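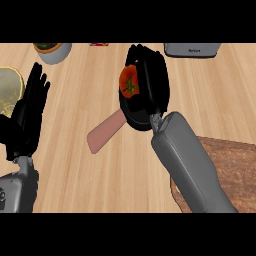 Speaker notes: Getting more out of a small kitchen
Bekville Library evening talks, March 2018
Speaker: Dineo Mabaso

Before I start
Water on the lectern. Ask Tshepo to dim the back lights only, people like to write things down. Handouts go out at the END this time or everyone reads ahead.

Opening (keep it short)
Hello everybody, and thank you for coming out in this wind! My name's Dineo, I cook in a kitchen where I can touch both walls at once, and I love it. I've cooked Christmas dinner in it. I've made marmalade in it (never again in February with the window stuck shut, but the marmalade was lovely).

Ask: who here has a kitchen they'd call small? Wait for hands. Ask: who has a drawer that won't open all the way? Usually gets a bigger show of hands. Pick someone and ask what's jamming it. At Groltholm it was a potato masher three times running.

Part one: the worktop
Main point: the clear bit of worktop is the most valuable thing you own, so guard it. Mine is the width of a chopping board and a mixing bowl side by side. Everything else has had to earn its place.

Tell the toaster story. I kept a four-slice toaster for years although I live alone and eat one slice. When I finally gave it away I had room to roll out pastry and I went a bit mad, pies every night for a fortnight.

Suggest the box test. Put everything from the worktop in a box in the hall. Fetch things back only when you want them. After 30 days, look at what's still in there. Loredana D'Amico tried it after my last talk and wrote to tell me she'd forgotten she owned a sandwich press. Read out her letter if there's time, it's very funny about the egg slicer.

PAUSE for questions. Somebody will ask about kettles. Keep the kettle!

Part two: cupboards
Heavy pans low, light things high. Plates you use every day between hip and shoulder. Sounds obvious, but go home and look at where yours are.

Shelf risers: brilliant, cheap, buy two. Hooks inside the door for lids. Measure the depth of the shelf first with the door SHUT. I didn't, and had to take six hooks out again and fill the holes.

Spices. Right, deep breath, don't go on too long here. Jars on their sides in a shallow drawer with the labels facing up. If you haven't got a drawer, a shoebox lid will do. Write the month you opened them on the bottom. Pass round my oldest jar and let people guess its age.

Part three: cooking in the space
Read the recipe through, then get out what you need for the first half only. Wash as you go, yes, but also put away as you go, which is the bit I used to skip.

A board across the sink gives you another work surface. Put a damp cloth under it so it doesn't slide. Same for a board over an open drawer, though only for light jobs like topping beans.

Demo: chop an onion and two carrots on the small board and clear as I go. Talk while doing it. Xolani has the timer, he'll call out at 3 minutes. If I'm slow, laugh and carry on.

One-pot suppers: mention the bean stew and the lemon chicken and rice. Both are on the handout. The stew wants longer than you'd think, so tell them to start it before they take their coat off.

Questions I got last time
Best knife? The one you'll sharpen.
Do I like open shelves? Love the look, hate the dusting.
What about a freezer drawer that's all ice? Empty it, door open, towels down, go and read a book.

Finish
Ask everybody to choose one drawer and sort it before bedtime tonight. Just one! Thank Edgardo Samonte for the chairs and the projector. Handouts by the door, stew tasters on the side table, please bring the cups back.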